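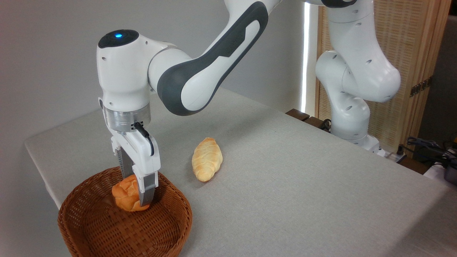
Lefteris Sfakianakis replied:
Don't prewash it in hot. I did that with three yards of linen from Flomik and it came out shorter by a good bit, then the tablecloth didn't reach over the ends. Cold wash, line dry, iron while damp.

Home > Forum > Sewing > Table Linens
Reading time: 3 min
Print | E-mail this thread

pranum_fan wrote:
I disagree. If it's going to shrink I want it to shrink before I cut. Wash it the way you plan to wash it later. For a tablecloth that sees gravy, that means hot.

hemline283 wrote:
Same as pranum_fan. I prewash hot and buy extra. The original question was about mitered corners though. How wide is the hem?

tildy_k wrote:
Two inches finished. I've done one corner and it's bulky. Fabric is a linen and cotton mix from Wieczorek, fairly heavy. I need it done by the first week of August.

hemline283 wrote:
Two inches is fine for that weight. Did you trim the corner before turning? Press both folds, open them out, fold the corner right sides together, sew across, then trim to a quarter inch. Press the seam open over a point turner or a chopstick.

Lefteris Sfakianakis replied:
I don't trim until I've turned it once and checked it. I've cut off too much before and there is no fixing that.

tildy_k wrote:
I didn't trim at all. That would explain it.

pranum_fan wrote:
You could skip the miter and just fold the hem over twice. My grandmother's cloths were all done that way and they look fine.

hemline283 wrote:
On thin cotton, yes. On heavy linen you get a lump your machine won't go over. Mine skips stitches on it even with a size 16 needle.

tildy_k wrote:
Redid the corner with the trimming and it lies flat now. Three more to go. Is Trikano thread okay for the topstitching or should I get something thicker?

Lefteris Sfakianakis replied:
Regular thread is okay. Lengthen the stitch to 3 and go slow at the corners.

Previous thread | Next thread | Back to top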